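Sorting out a box of small stuff (the junk box method)

Filed under: Small Spaces, Quick Jobs

Everybody has one. The cardboard box where little things go when they have no home. Packets, samples, spare cables, half a pack of something. Mine lives on the closet shelf and gets done twice a year, June and December, whether it wants to or not. Quick write up below, kids need the table back by dinner.

What you need
A soft cloth or an old tablecloth
3 containers, any kind
A marker and some tape
Scissors
One trash bag

Step 1. Put a cloth down first
Bed, floor, table, doesn't matter. Small things roll on a hard surface and you'll be under the couch looking for them. Patterned is ok but a light background is better, dark stuff shows up on it. Mine's a pale blue-gray one with flowers. Set the box on the cloth, flaps open, and leave a clear patch in front to work on.
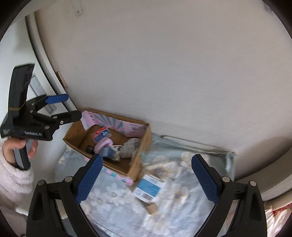

Nirkstead Home Sheet, No. 116, page 9

Don't tip the box out. I know, everyone says tip it out. Then you have a heap and no box and you quit halfway. Take things out from the top one at a time. Packets first, they're the easiest to grab and they take up the most room for what they are.

Step 2. Three piles, no more
Keep. Use up. Out.

Keep = you know where it's going to live. If you can't say where, it isn't a keep.
Use up = opened, or close to its date, or you've got two. Goes in the kitchen or bathroom where you'll see it.
Out = dried up, no idea what it is, lid missing.

No maybe pile. Tried it, the maybe pile went back in the box and sat there till the next round. If you're stuck on something for more than a few seconds put it in Use up and move on.

Step 3. Turn every packet over
The front is just the name and the pretty part. The back is where the useful stuff is. Look for:

What it is and what's in it
How many in the pack
How long it keeps
A phone number or web site

Imported things, same deal, even if you can't read all of it. Numbers are numbers. You can usually pick out the count and the years, and a phone translator gets you most of the rest. Take your time on this one, it's the step people skip and its the one that saves you buying doubles.
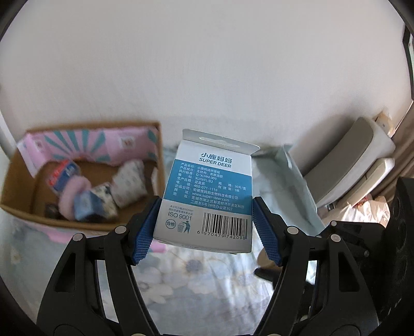
Nirkstead, 6/12/21

A carton with the blue band, SUPER DEER on it, is a good one to practice on. The back gives 30片/盒, so 30 pieces to a box, and 3年, three years. Non-woven fabric and adhesive in the ingredients. Web site and phone number too. What I couldn't find on the side I was reading was a date to count the three years from, so check the other sides and the ends of any carton like this, dates get stamped in odd spots. No date anywhere? Write today's on it in marker and go from there.

Step 4. Group by shape, then by use
Flat packets stand on edge like file cards. Cartons with a hanging tab can go on a hook inside a cabinet door, that's what the slot is for anyway. I use the Fiter stick-on hooks, they hold fine for light things. Anything tiny goes in a zip bag with a label.

Step 5. Label the containers
Tape and marker. Big letters, plain words. "Bandages" not "Health". I bought the Proso label tags once and they looked great and fell off in a week. Tape is fine.

Step 6. Put the keeps away NOW
Not later. Walk them to where they live. The box goes back last, with only what honestly belongs in it, and if there's nothing left flatten it and recycle.

Couple of notes from last time
Somebody wrote in asking about the Munshi trays, the stackable ones. They're good but measure your shelf first, mine were a hair too deep and teh door wouldn't shut.
Batteries don't go in the trash bag. Separate jar, drop off with the rest.
Cloth gets shaken out outside, not over the sink. Paper clips.

Next sheet is the drawer under the oven.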